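Table-Clearing Arms: What to Do After a Dropped Plate

A reader, Rafia Hayat, wrote in August after her Rudeo arm let go of a dinner plate halfway to the sink rack. The plate broke and a piece went under the stove. The arm finished its move, opened over the rack and went back for the next plate as if it were still holding the first one.

Her log showed error 1708, grip lost. On this model the code gets recorded but doesn't stop the arm unless you set it to. Go to Settings, Handling, Grip Lost, and change "Log" to "Stop." Do this before anything else.

Then check the following.

Finger pads. Hers were shiny with cooking grease. Wash them with dish soap and warm water, and dry them all the way. Replace them if they are still slick. The Shboul pads fit and cost less.

Grip force. It was set at 2, which is fine for a paper cup. She now uses 4 for plates.

Lift height. Keep it low while you test. A short drop onto wood is a lot kinder than a long one onto tile.

Stop button. Press it once while the arm is moving with nothing in the grip. If the arm coasts, don't use it around people until it has been serviced.

Never reach in to catch a falling dish. Let it go, hit stop, then clean up — shoes on.

For test lifts, use one light plate with nothing on it and clear the glasses away first. 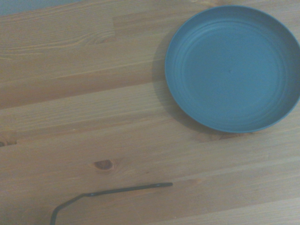

One empty plate on a bare stretch of table, set well apart from the dark rod.

Run ten lifts in a row with the same plate. If one slips, go back to the pads before you raise the force again. Too much force can chip a rim, and a chipped rim slips more easily.

Ehsan Gilani adds that a wet plate needs wiping first, whatever the setting.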